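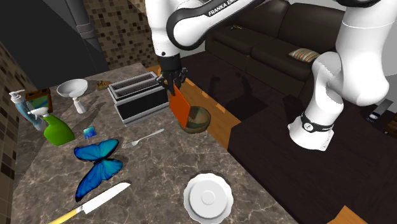 Sim view, Franka holding the orange piece at the rim of the bowl

Teleop demos keep stalling at the bowl – slow down or start over?

Vija Venckus
Hi all! I'm recording demos by remote control in our kitchen sim (Franka arm, counter full of stuff, toaster, plate, fork and so on) and the task is to pick up the flat orange piece and put it in the bowl. Picking it up is fine now. My trouble is the last bit – I come in tilted, the low end touches the rim, and then I sit there wiggling the controller until it either drops in or I give up. I have 200 demos so far and a lot of them have that wiggle in them. The policy I trained on them does the wiggle too, beautifully, and then just hangs there! Do I throw those out, trim them, or keep going and hope more data fixes it? I'm using Zusora for the controller side if that matters.

Piret Rozīte
Oh, I know that wiggle. More of the same won't help, it'll just learn to dither with more confidence. I'd sort them first. Anything where you touch the rim, back up and come in again cleanly is worth keeping, because the arm needs to see how to get out of trouble. Anything where you hover for ages, cut the idle steps or bin the whole demo.

Then record a fresh batch with one habit: stop above the bowl, well clear of the rim, level the piece out, and only then go down. Do it the same way every time, even when you're bored. Also look at your camera while you drive. If you're judging height from one angle you'll be wrong a lot, so put up a second view from the side – that helped me more than any setting did. And move the bowl a little between demos or it'll memorize the spot.

I did this with a scoop task in June and 7 clean demos in the new style already changed how the approach looked. Not solved, but I could see it.

Dương
turn down the translation scale on the controller near the bowl. mine was way too high. also check the collision shape on the bowl, might be fatter than it looks

Filed under: Robot arms > Teaching by demo > Remote control

Contact us | © Zurville Help Community | Back to top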